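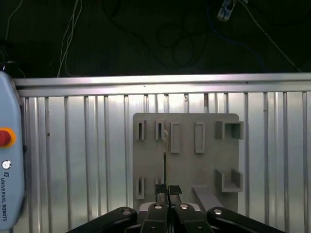
4. Teaching an insertion task

By this point you have the arm talking to Undari, the wrist camera streaming, and the gripper opening and closing from the panel in the browser. Now comes the fun part! In this section you'll teach a fixture board, write a short insertion routine, and watch the planner work out the approach for itself.

Before you start

You'll need a finished hand-eye calibration (section 3), a board that is fixed firmly in place, and one thin part that fits a slot on it. Any board will do as long as it doesn't flex when you push it with a thumb.

CAUTION: Keep the pendant within reach the whole time. Undari can pause a motion, but its pause button is a software button. The red emergency stop is the one to go for if anything looks wrong.

4.1 Teach the board

1. Open the Scene tab and choose New Fixture. Give it a name you'll recognize later. Spaces are fine.

2. Jog the arm until the camera sees the whole board. Press Capture.

3. Move to a second viewpoint, tilted a little from the first, and press Capture again. Undari needs at least 2 views to fit the board plane. More views help, especially with gray fixtures on a gray board, where edges can be faint.

4. Press Fit. The plane shows up in the 3D view as a green sheet. Rotate the view and check that the sheet lies flat on the point cloud.

5. Click each slot or holder you want to use. Grastik, the perception module, draws an outline around what it thinks you meant. Drag the corners if it guessed wrong.

6. Press Save Fixture.

Note: Ribbed or shiny metal behind the board can throw stray depth points. Turn on Clip Behind Plane and they vanish from the fit. Leave the setting on for planning too, but add the wall by hand as a collision box (Scene > Add Box), or the planner won't know it's there.

4.2 Tell Undari what the gripper is holding

1. Grasp the part between the fingertips and hold it up in front of the camera.

2. In the Tool tab, press Add Held Object.

3. Choose Strip for thin flat parts, then type in the length, width and thickness. A pair of calipers is well worth the trouble for the thickness.

4. If the part has a bend or tab at its tip, tick Has Tab and mark where it begins. The planner treats the tab as part of the collision shape, so skipping this step can lead to a snag on the way in.

5. Press Check Grip. The preview should line up with the live picture. If the strip leans in one and stands straight in the other, regrasp and repeat.

4.3 Write the routine

Routines are plain text files. The smallest useful one looks like this:

approach slot_a offset 12 mm
align
insert until force 2 N
release
retreat

Five lines, and the robot does the rest! I still get a kick out of this one.

The approach line stops the tip 12 mm short of the slot mouth. The align line takes a fresh picture and corrects the pose, and you can repeat it if your slot is narrow. The insert line moves straight in until the wrist feels the contact force you asked for.

CAUTION: Start with a low force and raise it in small steps. A thin strip will buckle long before the arm notices any strain.

4.4 Run it in Qudah first

Qudah is the simulator that ships with Undari. Press Simulate and it plays your routine against the fixture you just taught, using the same planner as the real arm.

1. Watch the full path once at normal speed.

2. Turn on Show Clearance. Anything orange is close; anything red is a collision.

3. Check the cables. Qudah doesn't model them, so look at what hangs near the arm in your own cell and add boxes where you don't want it to go.

4. When you're happy, switch to Robot, set the speed slider low, and press Run.

4.5 If it stops

Error 197 (no slot match) means Grastik couldn't find the outline it saved in 4.1. Check the lighting first. A bright reflection from a rail or panel edge is the usual culprit, and moving a lamp often clears it up. If the held part is blocking the view of the slot, raise the offset on the approach line.

If the arm stops short with no error, it probably touched the lip of the slot. Open the force plot, find the spike, and add a second align line above insert.

Thanks to Nigel Bainbridge for the Show Clearance view, which has made this section much shorter than it used to be. To log your runs and compare them side by side, go on to section 5, Recording with Uvton.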